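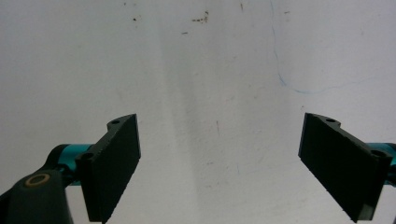

Fig. 1. Off-white wall, plain finish.

Home Courses Handouts Staff Contact

Interior Finishes, Unit 4: White and Off-White Paint
Notes by Jytte Bundgaard

Most white paint sold for walls is tinted. The base is made white with titanium dioxide, and small amounts of black, yellow ochre, red oxide or umber are added to pull it one way or another. A white with a little yellow is called warm. A white with a little black or blue is called cool or gray. These names only make sense when two samples are side by side.

Undertone

Hold the sample card against a sheet of printer paper. The undertone shows at once. Then hold it against the floor and the trim, which will stay in the room after the paint dries. Many complaints about a wall that "went pink" come from a reddish floor throwing color back onto it.

Light

North rooms get cooler daylight, and a gray white can look dull there by 3 in the afternoon. Warm bulbs push every white toward yellow. Look at the sample in the morning and again with the lamps on. Paint it on a board you can carry from wall to wall, with two coats and a bare margin around it.

Sheen

Flat paint scatters light and hides patches and uneven joints. Eggshell and satin wipe down better but show roller marks and filler when light comes in from the side. Gloss is mostly kept for doors and trim. The same color in two sheens will look like two colors, so order the sample in the sheen you plan to use.

Light reflectance value (LRV)

LRV runs from 0 for perfect black to 100 for perfect white. Off-whites usually fall between the low 70s and the high 80s. A ceiling can be the same color as the walls and still look darker, as it gets less direct light.

Touching up

Keep the can label and write the room on the lid. Old paint shifts as it ages - whites in oil paint yellow the most, and faster in the dark. A touch-up in the middle of a wall tends to show. Paint corner to corner instead.

For the next class, bring three off-white cards and put them in order from warm to cool. Pranab Mondal will run the mixing session in room 311.

Related handouts
Unit 3: Primers and Sealers
Unit 5: Trim and Doors
Reading a Paint Label
Limewash on Old Plaster (Svend Ingvarsson)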